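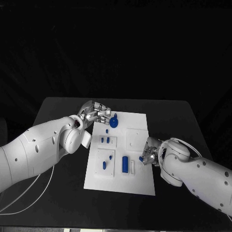 Modul Montageautomation, Einheit 7: Beschaffung einer zweiarmigen Übungszelle

## Ausgangslage

Der Betrieb Baltasel plant eine Zelle für Fügeaufgaben. Zwei Arme mit mehrfingrigen Händen sollen blaue Stifte und Zylinder auf einem weißen Board handhaben. Das Budget beträgt 86 Tausend Euro ohne Umsatzsteuer. Ein Angebot von Zarkel liegt vor, ein zweites von Pinex wird im August erwartet.

## Kostenblöcke

Im Plan werden drei Blöcke getrennt geführt:

- **Hardware:** Arme, Hände, Steuerung, Tisch. Zarkel verlangt dafür 64 Tausend Euro.
- **Werkstücke und Aufnahmen:** Board, Platten, Stifte, Zylinder. Der Posten ist klein, wird aber laufend nachbestellt. Ersatzsätze gleich mit anfragen.
- **Integration:** Aufbau, Kabelführung, Sicherheitsabnahme, Schulung. Huet rechnet nach Tagessätzen ab.

Die Hände werden im Angebot einzeln ausgewiesen. Sie haben eine eigene Gewährleistung und meist eine andere Lieferzeit als die Arme. Ein Pauschalpreis für »Arm inkl. Endeffektor« reicht für den Vergleich nicht aus.

## Platzbedarf

Maßgebend ist der gemeinsame Arbeitsraum beider Arme, nicht die Größe des Boards. Eine Hand kann an einer Platte arbeiten, während die andere frei über dem Tisch steht. Auch für diese Stellung muss Platz vorhanden sein. Die Kabel laufen in Bögen über die Tischfläche – Kabelhalter und Zugentlastung gehören deshalb in die Stückliste.

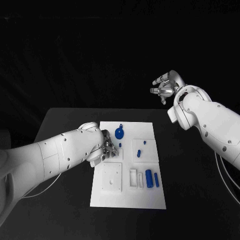 ## Aufgabe

1. Erstellen Sie einen Kostenplan mit den drei Blöcken und einer Reserve.
2. Formulieren Sie für Pinex eine Anfrage, die sich mit dem Angebot von Zarkel Position für Position vergleichen lässt.
3. Legen Sie fest, welche Teile als Ersatz auf Lager liegen sollen, und begründen Sie die Menge.

Abgabe als Tabelle mit höchstens einer Seite Erläuterung. Alle Preise netto angeben.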